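Frequently asked questions about the Brusham Supper Swap

Last updated Monday, July 10, 2023

I get the same handful of emails every week, so I've put my answers in one place. If yours isn't covered, write to me through the contact page and I'll get back to you, usually in the evening once my kids are in bed.

What is a supper swap, anyway?
You cook one big batch of something at home, portion it up, and trade it for portions other people have made. You go home with a week of different dinners (and you only had to cook once!). I started ours after a long winter of eating the same chili four nights running.

Where and when do you meet?
The hall on Remidgate, in the back room with the long counter. We swap every other Sunday afternoon, doors at 2. Please use the side entrance – the front one sticks and you'll have your hands full.

How many portions should I bring?
Eleven. Ten to trade and one for the tasting table. If you can only manage six, bring six and you'll take home five, no problem at all.

Does it cost anything?
It's $2 a visit, which goes toward the room. We used to pass a jar but people kept forgetting cash, so now you can pay when you sign up online.

What kind of food works best?
Anything that freezes and reheats without turning to mush. Soups, curries, meatballs, baked pasta, bean stews, enchiladas. Potatoes in soup get grainy after freezing, so I'd leave those out or mash them in. Imtiaz Paul brings a lentil and spinach thing that goes in the first five minutes every time, and yes, I've asked for the recipe, and yes, he says he'll write it down one day.

Can I bring something I bought?
Sauces and sides, sure. The main dish should be homemade, though. A rotisserie chicken pulled apart and stirred into your own soup counts as homemade in my book.

What do I put it in?
Flat quart freezer bags or plastic tubs with tight lids. No glass, please. Write the name of the dish, the date you cooked it and every ingredient on a piece of tape. I mean every one – "spices" doesn't help somebody who can't have mustard.

My kids are picky. Is this going to work for us?

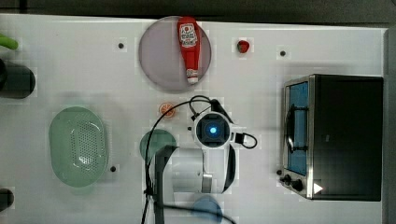 Mine are too, so I feel you. I aim for three plain dinners out of ten and let the rest be for the grown-ups. Buttered noodles on the side rescue a lot of evenings. We've also got a "mild" shelf now, where nothing has any heat in it.

Do you take vegetarians? Gluten free?
Yes to both! Tell me on the sign-up form and I'll try to get you into a Sunday with enough to trade for. April was our best month ever for meatless stuff.

Can my friend from Jokley come?
Of course. You don't have to live in Brusham. First-timers should sign up by Thursday night so I know how much counter space to save.

What happens to leftovers?
Whatever's still on the counter at the end is up for grabs. Bring a cooler bag just in case.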